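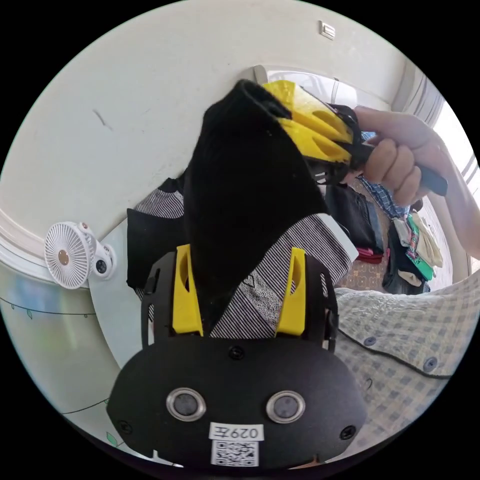 ## 8. Folding knits with black and striped panels

This section covers knits that combine plain black fabric with stripes. Plain T-shirts are in section 7, and if a plain T-shirt is all you have, go back there. The earlier edition of this guide promised "store-flat results in one pass." We have taken that sentence out. Expect two passes, and expect the second to fix what the first one did.

### Before you start

1. Lock the Pestlow board at its lowest height. The middle notch is advertised as the folding height, but it suits ironing better.
2. Wipe the cover with a barely damp cloth and let it dry.
3. Read the care label. If it says dry flat, don't hang the garment over the end of the board while you get ready.
4. Shake the garment out once, holding it by the shoulders.

**Note:** Black knit shows lint and stripes hide it. Check the black panels under a strong light, and use an ordinary lint roller. The Millireo fabric brush works too, though we couldn't see that it did anything the roller didn't.

### First pass

1. Lay the garment face down with the neck toward the narrow end.
2. Find the side seams. Where a black panel meets a striped one, the seam is usually easy to see. Where black meets black, run a finger along it.
3. Pull each sleeve out to its full length, holding it at the cuff and at the shoulder. Draw it straight, then stop. Pulling harder does not remove creases, whatever the packaging says, and it can leave the cuff longer than it was.
4. Fold the left side in toward the center, sleeve included.
5. Turn the sleeve down so that it lies along the fold. A sleeve that crosses the body at an angle will leave a ridge.
6. Repeat on the right.
7. Bring the hem up to the neck.

**Caution:** Do not iron over a ripple in the striped fabric. Lift the fabric, lay it down again, and smooth it with your palm. Once a ripple is pressed in, the stripes will look bent until the next wash.

### Second pass

1. Open the last fold only.
2. Follow one stripe from top to bottom. If it wanders, slide your hand underneath and ease the knit over.
3. Tuck any loose black edge back under the body.
4. Close the fold and turn the garment over.
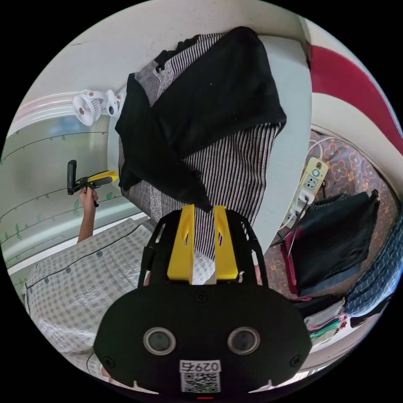
Firouzeh Taheri thinks this is one pass too many: "I roll the sleeves in, fold it in half, and put it in the drawer. By October it has been worn and washed so often that nobody could tell which method I used. The stripes sort themselves out when you put it on."

She may be right about everyday sweaters. Rolled sleeves do take up more room in a drawer, and on thick knits the bulge can mark whatever is stacked on top. If neither of those bothers you, skip the second pass.

### Storing

- Stack no more than 8 folded knits.
- Keep the heaviest at the bottom.
- Leave the Aksoy drawer dividers out if the drawer is shallow. They catch on loose loops.
- Cedar blocks smell pleasant. We make no other claim for them.

If a garment still won't lie flat after two passes, look for a twisted side seam. Folding won't correct that. Wash it, reshape it while damp, and start again at step 1 of the first pass.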